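Section 4: Recording a task by demonstration

4.1 Scope

This section covers recording a block-handling task on the Tremblay arm, either by hand guiding (operator holds the arm) or by remote control (operator uses the paired leader handle). It assumes that the arm has been mounted, levelled and zeroed as set out in Section 3, and that the wrist camera is shown as ready on the Plenitz console. Replay and training are dealt with in Section 5.

Revision note, 15/01/2021: step 6 of 4.3 reworded after comments from Oda Dahlgren at the Viltham site. Consoles with software build 578 or earlier do not have the Trim command. Use Discard and record again.

4.2 Before recording

1. Clear the table of everything that is not part of the task. Loose cable must be clipped back to the arm.

2. Set the room lighting and leave it alone for the whole session. Daylight from one side is acceptable, but a blind that is moved halfway through a session will change the shadows from one recording to the next.

3. Wipe the inner faces of both fingers with a dry cloth. Scratches on the black coating do no harm. Replace the fingers if the coating has lifted.

4. On the console, open Tasks, then New, and enter a task name. Do not use spaces.

5. Choose Hand or Remote. The choice applies to the whole task and cannot be changed once the first recording has been saved.

CAUTION: In Hand mode the joint motors carry only the weight of the arm. A load heavier than 212 g at the gripper will cause the arm to sink when released.

4.3 Recording a grasp

1. Move the arm to the start pose and press Record. Wait for the single tone. Movement before the tone is not stored.

2. Bring the open fingers over the chosen block. Approach from above and keep the speed low over the last part of the travel.

3. Turn the wrist until the fingers lie on opposite sides of the block. A finger that meets a corner will twist the block as it closes.

4. Lower the gripper until the finger tips are beside the block, then close. In Remote mode, squeeze the trigger evenly. In Hand mode, use the rocker switch on the wrist collar. Do not push the fingers together by hand.

5. Check the wrist view on the console. The block should be between the fingers, and any neighbouring block should be clear of them.
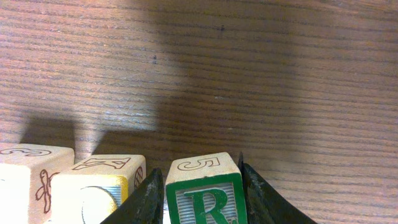

Figure 4-1. Wrist view with the "R" block gripped. A small gap remains between it and the next block.

6. Hold still until the grip value on the console stops changing, then lift straight up. Do not slide the block across the table to free it from its neighbours. Sliding is learned along with the rest of the movement.

7. Carry the block to the target position, lower it and open the fingers fully. Raise the arm before moving sideways.

8. Press Stop. The console shows the length of the recording and offers Save, Trim and Discard.

NOTE: The shadow of the arm will often fall across the table in the wrist view. This is normal. Do not tilt the camera bracket to avoid it, as the camera position is part of the calibration.

4.4 Varying the layout

A task recorded from one fixed layout will replay well only from that layout. Change the table between recordings as follows.

1. Record at least 10 demonstrations with the blocks set out in a short row.

2. Spread the blocks over the table. Turn them to different angles and leave different letters and border colours facing up. Some blocks may lie partly outside the wrist view.
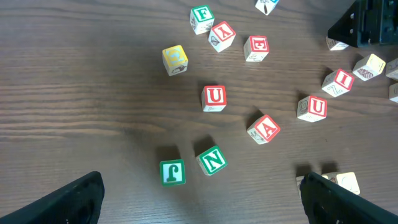

3. Choose the next block to be picked and bring the fingers over it, fully open. Where two blocks lie close together, take the one with more free table on both sides.

4. Repeat 4.3 for each new layout. Move several blocks each time, including ones that will not be picked.

5. Keep failed grasps apart. Mark them Failed on the console; do not save them under the same label as good ones.

CAUTION: Keep hands off the table while the Record lamp is lit. In Remote mode the arm follows the leader handle without delay and does not detect a hand in its path.

4.5 Storage

The console holds up to 1,235 recordings. When it is nearly full, a yellow bar appears beside the task name. Copy the task to an external drive using Tasks, Export, and check that the export log ends with the line COMPLETE before deleting anything from the console.

Recordings made with the older Haltasside wrist bracket can be exported but cannot be mixed with new ones in the same task.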